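Proltholm Work T-Shirt, Charcoal

The Proltholm is our plain round-neck t-shirt for people who need the same shirt every day and do not want to think about it. Skakovis has made basic clothing in Dradcombe since 1994, and this model is the one that shops and small companies order again most often.

Item number: 539
Color: charcoal
Neck: round, ribbed
Minimum order: 45 pieces, sizes can be mixed

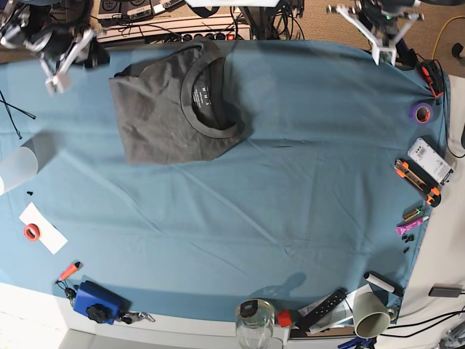 Our shirts leave the sewing room without a stitched label at the neck. Many customers told us that a stitched label scratches the skin, so the size and care information is now printed directly on the fabric. In a folded shirt the small white print stays visible inside the collar – useful when you look for one size in a full shelf. The cotton takes some soft creases from folding, and a short pass with a warm iron on the inside is enough to remove them.

Wash at low temperature with similar colors. Do not iron over the neck print.

For orders of 1000 pieces or more, please write to us first and we will confirm the delivery time. The lighter Macaraeg model has the same cut and can be combined with this one in a single order. Colors on your screen can differ a little from the real fabric.

Page updated 6/17/22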